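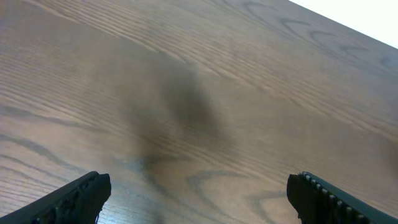

Projektbericht: Hält Möbelöl, was die Dose verspricht?

Ayten Tekin, Bo-ram Chae

Auf der Dose von Trerkoson steht »wasserfest nach einem Auftrag«. Das wollten wir nicht einfach glauben. Wir haben im Mai 42 Probebrettchen aus Eiche geölt, die Hälfte einmal, die andere Hälfte zweimal, und nach 7 Tagen Trocknung je einen Tropfen Kaffee 60 Minuten stehen lassen.

Bei den einmal geölten Brettchen blieben fast überall Ränder. Zwei Aufträge waren besser — wasserfest würden wir auch das nicht nennen. Unklar bleibt, ob der Zwischenschliff mehr ausmacht als das Öl. Eine unbehandelte Kontrollgruppe fehlt leider.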